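20th October

Mud up to my knees again, and I have never been so happy about a pair of ruined socks. We finally got the first stretch of the Riltari meadow cleared today! I've been grumbling in this diary since spring about the permits and the drainage map and that awful gate, so it feels only fair to write down a good day for once.

There were 11 of us at the bridge by eight, which is a decent turnout for a cold morning with fog sitting on the water. The plan was to pull out the willow scrub along the old ditch so the floodwater can spread over the grass again in winter. Most of it came up easier than I expected (the ground is like pudding down there), but the roots near the pump house fought back and I bent my good fork. Put that on the list. We filled the trailer twice and stacked the rest for the hedgehogs.

Then a snipe went up right in front of me, zigzagging off like somebody had let go of a balloon. A snipe! In that field! Two years ago it was all thistles and sheep nuts. I stood there grinning with a branch in each hand until somebody told me to get moving.
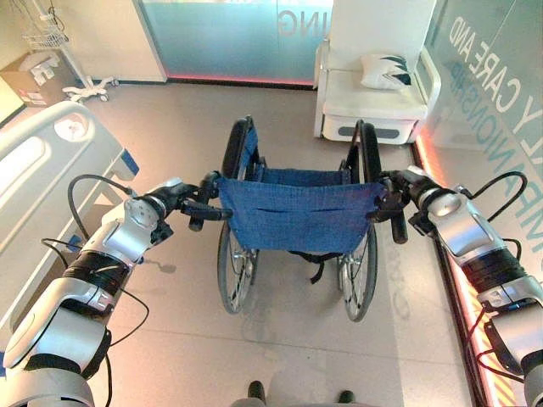
Folding wheelchair with the blue backrest, both handles gripped.

Lunch was soup out of the big flask and we talked money, as usual. The Purba grant covers 66 percent of the fence if the village association puts in the rest, and I think we'll get there. The farmer on the Jiltano side has come around a lot. He wants his cattle on the wet part from May and off it before the hay is cut, and he's asked for 29 meters of new fence along the lane so they don't wander into the road. Fine by me, they're good tidy grazers and they keep the reeds down better than we ever could with a mower.

What still bugs me is the culvert. It's half blocked and it belongs to the water board, and their answer to my letter was 3 lines long and said they'd look at it in December. I'll write again tomorrow, a bit less politely.

Home by four, boots on the porch, long bath. My back is complaining and I've got a willow scratch right across my nose. I still need to type up the bird list, wash the gloves and find out who went home with my loppers, the ones with the red tape on the handle.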